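Putting up election boards: tips from the shed

Most of what follows was worked out over three local elections in Stesberg ward, in a garage with one decent vice and a bad light. It applies to any party's boards.

Posts

Use sawn softwood, 38 mm square if you can get it. Thinner stuff snaps at ground level in the first proper wind. Cut the point with four strokes of a hand saw, one on each face, and leave the tip slightly blunt. A needle point splits as soon as it meets a stone.

Paint the bottom foot with whatever outdoor paint is left over from a fence. Two coats. The end grain soaks up the first one.

Drill pilot holes before the post goes in the ground. Drilling into an upright post in someone's front garden, with the owner watching from the window, is slow work and usually ends up crooked.

Boards

Fluted plastic sheet should hang with the flutes running up and down, so that water drains out. If they run across, the sheet fills with rain and goes green by the second week.

Fix with roofing screws and wide washers. Staples pull through. Four screws is enough for a single board, six for the big diamond ones. Tighten until the washer just touches and then stop.

If you are reusing boards from last time, check the imprint before anything else. The printer's and promoter's names and addresses have to be right for this election. We had a stack from the Dikau by-election with an old agent's address on the bottom, and all of them had to be done again with stickers. Wipe the sheet with a little white spirit first or the sticker lifts.

Getting them into the ground

Ask the householder where the pipes run. Make a starter hole with a crowbar, rock it about, and drop the post in. Hit it with a rubber mallet and hold a scrap of wood on top to save the end. In dry ground pour half a kettle of cold water down the hole and come back after you have done next door.

Keep boards clear of the pavement and away from the corner of a drive where they block the view of the road. Never tie one to a lamp post or a street sign without checking the council's rules. 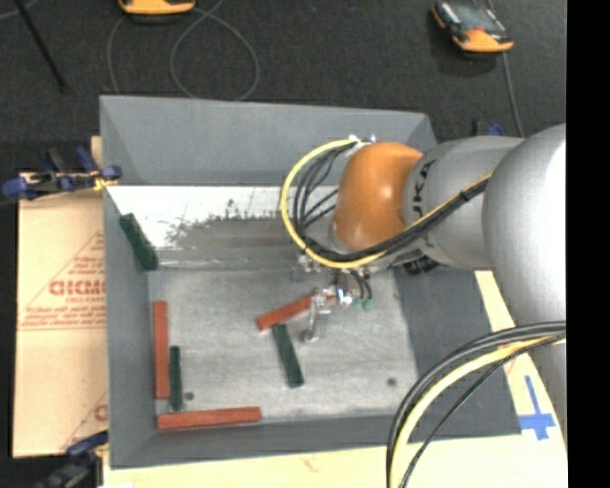

Szu-yu Liao wrote in to disagree about the mallet. She uses a proper post driver, the heavy tube with two handles, and says she put in 11 boards along Hsiao Road before lunch without splitting one. Her other point was to write the house number on the back of each board in pencil as it goes in, so that they can be ticked off when they come down.

The pencil is a good idea and we have taken it up. A post driver is worth borrowing if you know someone with fencing to do.

Window posters

Tape marks are the main complaint. Use low-tack decorator's tape, on the inside of the glass, and fold one end of each strip over to make a tab. Old tape comes off with a hairdryer and a plastic scraper. For what stays behind, a drop of cooking oil, left for eight minutes, then washing-up liquid.

Sun fades red ink first. A poster in a south-facing window will want changing once during the campaign.

Leaflets at home

Leaflets arrive in boxes that are too heavy to carry far. Split them into bundles of 100 with a rubber band each way, and put a slip on top with the street name. Store them flat and off a concrete floor, even in August. Chia-jung Ng's round in Puron is 421 doors, and she packs the bag in reverse so the last street is at the bottom.

A wooden spatula pushes leaflets through stiff letterboxes and keeps fingers away from dogs.

Afterwards

Take the boards down promptly, and look up the deadline beforehand. Pull the posts straight up with a twist. Knock the soil off, stand them somewhere airy for a week, then bundle them with the points all one way. Screws go in a jam jar with the washers.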